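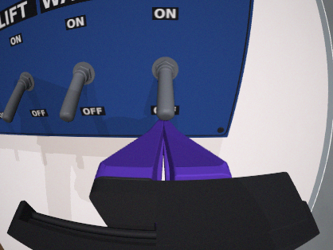
Frequently Asked Questions: Astholm Fantasy Cycling League

Welcome, and thank you for stopping by! We get a lot of the same questions every season, especially once the big stage races come around and people's friends talk them into joining, so we've gathered the answers on one page. If you've played fantasy soccer or fantasy football before, a good deal of this will feel familiar, but cycling has its own oddities and it's worth ten minutes of your time with a cup of coffee.

What is the Astholm league, in a nutshell?

You pick a squad of professional riders, you stay inside a budget, and your riders earn you points for what they do on the road. The manager with the most points at the end of the season wins the league, and there are smaller prizes along the way for individual races, so even if your spring goes horribly wrong (mine usually does) you still have something to play for in the fall.

Does it cost anything to join?

No. The main league is free and always has been. Some of the private leagues collect a little money among themselves for a trophy or a dinner, but that's between friends and we don't handle any of it.

How big is my budget?

Every manager starts with 500 credits. Riders are priced before the season opens, based on how they did the year before, and the most expensive rider on the list right now costs 105. You can certainly buy him, and plenty of people do, but you'll be filling the back end of your squad with youngsters you've never heard of. That can be half the fun! Any credits you don't spend stay in your account and can be used when the transfer window opens.

How do transfers work?

You get four transfers for the season. You can use them whenever the window is open, all at once or one at a time, and you can swap any rider for any other as long as you can afford the difference. When you sell a rider you get his current price back, not the price you paid, so somebody who has had a wonderful spring will bring in a nice profit, and somebody who has spent it in bed with a cold will sting a bit.

Please do check that the transfer has gone through. You'll see the new rider's name in your squad list right away, and a confirmation comes by email a little later. If the email doesn't come but the name is there, you're fine.

My rider crashed out on the first stage. Can I replace him?

Not in the middle of a race, I'm afraid. Squads lock when the first rider rolls off the start line and stay locked until the race is finished. We know it hurts. We did try letting people make swaps on rest days, and the standings turned into such a tangle that most managers asked us to go back to the old way, so we did. Once the race is over you can use one of your transfers as usual.

How are points scored?

Stage wins, overall wins and the climbing and sprinting jerseys all score, and so do minor places down to tenth. Your captain scores double. The full table is on the Scoring page, but here's the short version of what people ask about most:

Team time trials score for every rider who finishes with the leading group of his team.
A rider who wears a leader's jersey at the end of a stage gets a daily bonus, even if he didn't finish in the top ten that day.
Riders who are disqualified lose their points for that stage but keep everything from earlier stages.
Canceled stages score nothing for anybody.

Can I change my captain during a race?

Yes, you can! This is the one thing that doesn't lock. You can change your captain up to the start of each stage, which makes for some very early mornings when the race is on the other side of the world. If you forget, yesterday's captain simply carries on.

What is the Radico Cup?

The Radico Cup is our head-to-head knockout, and it runs alongside the main league. You're paired with another manager for one race, whoever scores more goes through, and so on until we have two left. You don't need a separate squad, as your league riders count for both. Ties go to the manager with more unspent credits, so there's a small reward for being thrifty.

And the Rivas Division?

That's for managers in their first season. It has its own standings, so newcomers aren't measured only against people who have been studying start lists for years. You're put in it automatically when you register, and you still appear in the main standings too.

When does the season end?

The last race that counts for the league is on 8th October. Final standings are checked over and published after that, and prizes go out in November. If you've moved during the year, please update your address before then, as we've had more than one jersey come back to us in the mail.

Can I start a private league?

Of course, and we'd love it if you did. Go to My Leagues, choose Create, give it a name and send the code to your friends. The biggest private league we've hosted had 700 managers in it, so your office should fit comfortably.

Is there an app?

There is a phone version called Stisell, which lets you set your captain, follow live scores and read the message board. Transfers still have to be made on the website for now. Your login is the same for both.

I think my points are wrong. What should I do?

First, give it until the next morning. Results are often changed by the race officials in the evening, and our numbers follow theirs. If it still looks off, write to us through the Contact page with the name of your squad, the stage and the rider. We read every message, though during the three-week races it may take us a couple of days to get back to you.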